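Immigration Paperwork at Home: Tips for the Table, the Drawer and the Printer

Sooner or later every visa application moves into the kitchen. Ours stayed from April until the tomatoes came in, and it ate better than we did.

Pick one surface and defend it
Birth certificates and butter should never meet. Wipe the table, let it dry, then wipe it again with a plain dry cloth. Anything you can feel with your palm will be on page one of your form by lunchtime.

Keep originals out of the way
Put them in a lidded box on a high shelf and work from copies. I use a Ridis box, bought for Christmas cookies, a purpose it has never served. Passports go in last so they come out first.

Eat somewhere else
Crackers count as eating. So does coffee, however confident you feel about your elbow. If hunger strikes during the address history, go out for lunch and leave the forms at home.

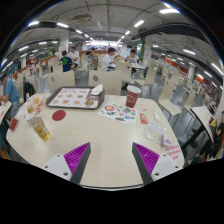

Print more than you need
A pack of 200 sheets sounds generous until you meet the supporting evidence. My last packet ran to 114 pages, four of them upside down. Check the ink before you start, and print on one side only.

Skip the staples
Use binder clips, and label each bundle with a sticky note that stays on the outside. A staple pulled from a marriage certificate takes a bit of the marriage with it.

Copy the whole thing before sealing
Yes, all of it, including the check. Store the copy flat in a drawer, under something you rarely cook with. Mine lives beneath the fondue set.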